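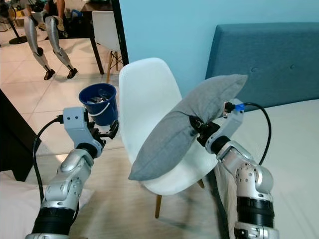

A shell chair is a seat in which the back, the sides and the sitting surface form one continuous curved piece, carried on a separate base. The shell may be molded from plastic, pressed from thin layers of wood, or cast in fiber-reinforced resin. The base may be a set of wooden legs, a wire frame, a pedestal or a rocker. A common household form has a white molded shell with a tall rounded back on light wooden legs, and in bedrooms it is often placed beside the bed, near an upholstered headboard, where it receives pillows and other items moved during bed making and tidying. In this position it is usually classed as occasional seating.

Reading time: 4 min

Construction

The shell is normally made in a single operation. Plastic pellets are heated and forced into a closed steel mold, which is cooled before the part is released. Wall thickness is kept nearly even across the shell, as thick areas cool slowly and may sink or warp. Extra stiffness is obtained from the curve itself and from a turned edge along the rim. Mounting points on the underside accept screws from the base.

Wooden legs are generally turned or shaped from beech, ash or rubberwood. They are set at an outward angle so that the feet stand wider than the mounting points. Many models add metal cross braces under the seat. Where braces are absent, the load passes through a plate or a wooden frame fixed to the shell. The joint between leg and plate is the part most subject to wear, and loosening there is the usual cause of wobble.

Types

Armless shells, also called side shells, have a back that narrows into the seat with shallow raised edges. Armshells extend the rim forward on both sides. Tub shells have a high wraparound back and are deeper from front to rear. Upholstered types carry a foam pad glued or clipped to the inner face. Stacking types are almost always armless and use a metal base, since splayed wooden legs interfere with the seat below.

Use in bedrooms

The shell chair entered bedroom use mainly because of its low weight and small footprint. It can be lifted with one hand and takes up less floor than an upholstered armchair. It serves for sitting while putting on shoes, as a stand for a lamp or book, and as a holding place for bedding.

The Grimshaw housekeeping manual, compiled by Brodie Faulkner for the Busulmont guesthouses, lists the bedside chair as a "transfer surface." Under its procedure, pillows and cushions are placed on the chair before the sheets are removed, and small loose items are collected in a bucket or bin and sorted afterward. Pillows are returned last. The manual sets a limit of 2 pillows per chair, a larger stack being likely to slide off the smooth seat. It recommends a clearance of 16 inches between the chair and the side of the bed. Senyo Bonsu, in a later revision of the same manual, kept the clearance but dropped the limit for chairs with a tub shell.

Fabric items do not grip a bare plastic shell well. A pillow laid across the seat tends to settle toward the lowest point of the curve, and one leaned upright against a tall back generally stays in place. A thin felt or wool pad reduces slipping.

Care

Plastic shells are cleaned with warm water and a mild soap. Abrasive pads dull the surface, and solvents can cause fine cracks. White shells may yellow under long exposure to sunlight, a change that cleaning does not reverse. Dark dyes from new denim can transfer to a pale seat and should be wiped off early.

Leg screws are checked twice a year and tightened by hand. Power drivers can strip the inserts in the shell. Felt glides are fitted to all 4 feet on hard floors and replaced when flattened.

See also: Armchair; Bedside table; Headboard; Side chair; Valet stand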